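Merrick Indoor Goal, Training Size

Home > Sport > Football > Goals and nets > Indoor

The Merrick is a freestanding steel goal for five-a-side and futsal training in school halls and leisure centres. It is made by Bemance and supplied in the UK through Grullitz. The frame folds flat for storage and can be put up by two adults without tools.

Order code: 542
Finish: white powder coat
Supplied as a pair: yes
Nets: included, white, knotless
Wheels: fitted to the rear ground bar
Delivery: kerbside, on a pallet

Frame

The uprights and crossbar are cut from one diameter of round tube and joined at the corners by a cast elbow. The elbow has a sprung pin which must be heard to click. If it does not click, the joint is not home and the goal should not be used. The rear ground bar is square section and carries the counterweight, a sealed steel insert that is fixed at the factory and should not be removed.

Side frames fold inwards on a hinge at the back post. The hinge is greased before dispatch and needs a wipe and a little light oil once a year. Halls with underfloor heating may find that the grease thins sooner.

Net

The net is held by plastic clips that slide into a channel on the back of the tube. Earlier goals in this range used hooks, and hook nets will not fit. If you are replacing a net on an older pair, quote the number stamped on the left upright – 832 is the last of the hook type – and we will send the right one.

Floor protection

Each goal stands on rubber pads. These are non-marking on sealed wood, vinyl and most poured surfaces. On a newly lacquered floor, wait until the floor contractor confirms that it has fully hardened. Pads are sold in packs of 20 and are pushed on by hand.

Anchoring

The counterweight is enough for training use on a level floor. For matches, or where younger players use the hall without close supervision, the goal must also be fixed. A wall strap is supplied. Floor sockets are extra and should be fitted by the hall's own contractor.
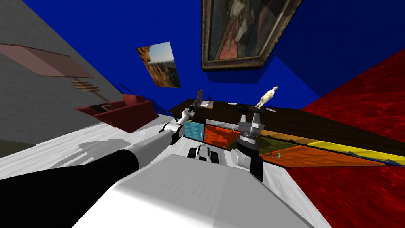
The strap should run level from the crossbar to the wall plate, with no slack. Do not tie it to wall bars, radiators or basketball brackets. Check the buckle before each session and replace any strap with a frayed edge.

Spares

Elbow pin, single
Net clip, bag
Rear wheel with axle
Wall strap with plate
Fluda hinge oil, small bottle

Customer comments

"Good solid goals. The wheels are stiff for the first few weeks, then fine. We had one clip missing and it came by post." – Beverley Hinds

"Heavier than our old pair, which suits us. Folded, they go behind the stage curtain with almost 2 feet to spare." – Digby Fairweather

Ordering

Prices are given on request and include both goals and nets. Schools may order on account. For floor socket drawings, write to Siiri Keskinen in the technical office and state the floor type and depth of screed.

Page last checked: Sun 5 December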